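The downpipe saga, part whatever

So I finally tackled the white pipe out the back, the one I've been whingeing about since August. 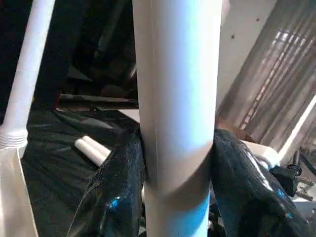

I'd put it off for ages because I was convinced I'd need a plumber. Got a quote from a mob over in Pirkullow and it came to $302, before parts! For a bit of pipe! My neighbour Erzsébet Kerekes reckoned I could do it myself with a hacksaw and a free afternoon, and she's redone her whole laundry, so I listened.

First job was plastic. I had half a roll of black bin liners left over from the big garage clean-out and used the lot - I've learnt my lesson about getting solvent cement on things (sorry, good rug). Bunch it up snug where the sections meet and it catches most of the drips and all that white sawdust, which otherwise gets into your socks and stays there till Christmas.

Then it was measuring, cutting, measuring again, swearing a bit, and going back to Hajdu Hardware for a coupling in the right size. Total damage was $46, and that includes a sausage roll. I kept the short offcuts too, they're handy for testing a fit before you commit the glue to anything you care about.

I'm leaving it overnight before I run any water through. Next up is painting it, and I'm torn between plain white and the same colour as the wall. If you've painted PVC outside and it didn't peel, tell me what primer you used, please!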